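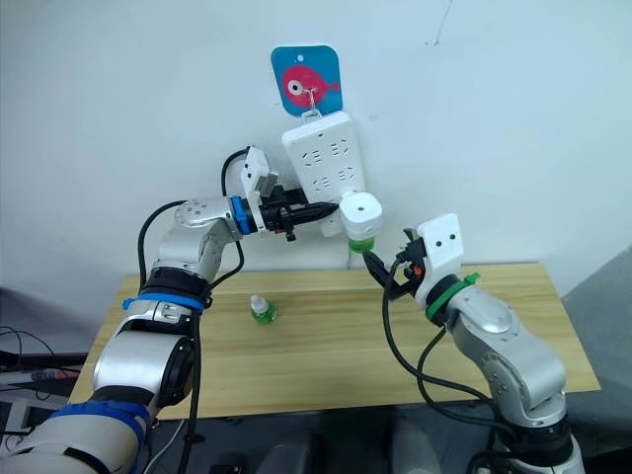
Truvum Stick-On Wall Hooks: Your Questions

Last updated Sep 28, 2024

Will it hold a power strip?

A light one, yes. Hang it upright by the loop at the top, on a smooth wall, and leave some slack in the cable so the hook isn't also holding up your laptop charger. The 400 g limit includes the plugs, and chunky ones add up.

Do I have to have the fish?

No, there is a plain version. It comes in white and sells poorly. The cartoon fish, with its large round eye, is from the Vikura range and remains the one people write to us about, mostly to ask this.

How long before I can hang anything on it?

Leave it alone for 12 hours. We know you won't.

What about plugging things in while it's on the wall?

Hold the strip steady with one hand and push the plug in with the other. A hanging strip swings, and a good shove at the sockets will test the adhesive in ways we didn't. Switch off at the wall first.

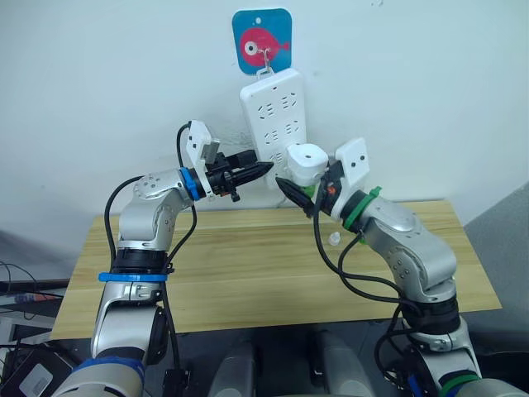
Will it take the paint off?

Sound paint, no. Flaky paint was leaving anyway. Warm the plate with a hairdryer and peel slowly from one corner — unplug and remove the strip before you start.

Can I use it in the bathroom?

For a flannel, by all means. For a power strip, no, and please stop asking.

Where can I buy more?

From the Pennington and Femunton shops. The next batch of fish arrives in November.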